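Drarnar Community Help > Buying and Planning

Budgeting a two-arm table: what did I forget?
Posted by platemover, Wednesday, May 15, 2019

We're planning a second station for handling tableware. The first has an arm on each side and a wooden top on black rails, and my boss believes those two arms are the whole price. Plates in assorted colors plus a little shelf riser, so nothing exotic.

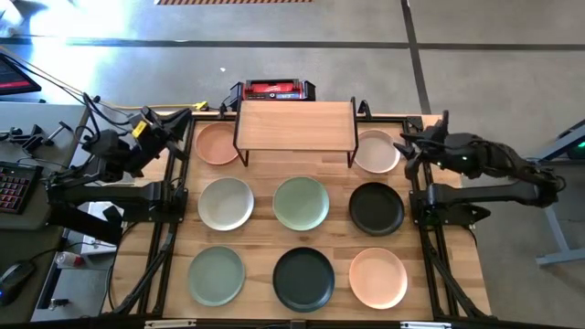

What I have so far
Arms: quoted by Skuta, already painful.
Frame: 681 dollars from Merkix.
Plates and bowls: 223 dollars. I was told this was "a lot for plates."
Everything else: a blank line my boss is very fond of.

What belongs on the blank line?

tinsnips
Grippers. Price the spares before you sign anything. Also check them against the biggest thing you own. Plates are polite, but a big dark bowl can take up the lower part of the view when you're looking from low down beside it.

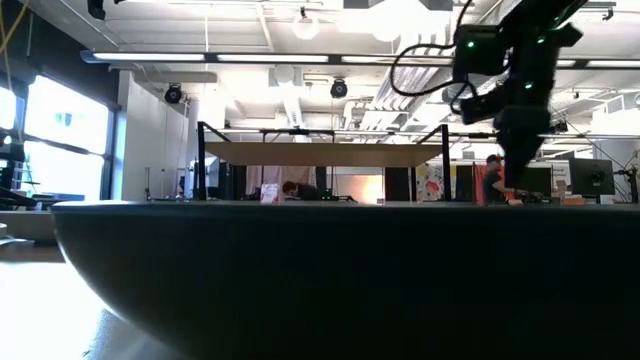 I'd put 400 dollars down for cables, clamps and power, and expect to be mocked for it until February. Shades for the windows too, if your room gets sun. Dark things and daylight don't get along. Ours came to 1036 dollars, installed, and I signed for them with my eyes closed.

Measure the gripper fingers against the rim of your deepest bowl before ordering. Wide fingers need room.

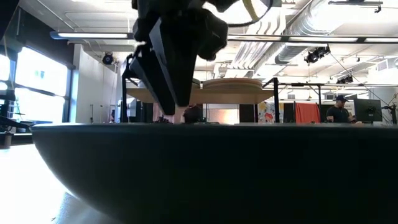
chow_fan_88
Just get the Chow one. It's cheaper. Haven't used it with bowls.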